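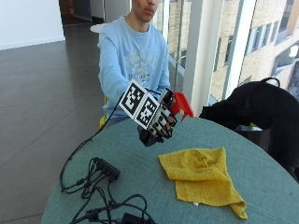

I've worn glasses for years and for most of that time I cleaned them on whatever jumper I had on. Then I paid for a pair with a decent coating, scratched them by August, and had to change my ways. These are the habits that have stuck.

Rinse first, always. Run the lenses under lukewarm tap water before you touch them with anything, so the grit washes off. Hot water is no good for coatings (ask me how I know!).

Use a tiny drop of plain washing-up liquid, the cheap clear sort, with no hand cream in it. Rub it over both sides with your fingertips, then do the nose pads and the arms, where all the make-up and sun cream collects. An old soft toothbrush is handy round the pads, but keep it well away from the lenses.

Shake off the drips and dry with a clean cotton tea towel or a microfibre cloth. Kitchen roll feels soft and isn't. I bought a pack of 36 cloths from Dotiseck and keep them all over the house, in coat pockets, in the car, one in the biscuit drawer for some reason. Wash them with your towels and leave out the fabric softener, or you'll just be smearing wax about.

Loose arm? Get a little screwdriver kit. Mine is a Grakura one and it lives with the sewing things. Tighten over a tray, a quarter turn at a time, because those screws roll for miles. A dab of clear nail varnish on the head stops it working loose again.

And don't leave them on the dashboard in summer, or push them up on your head all day, it stretches the arms. I still do the second one.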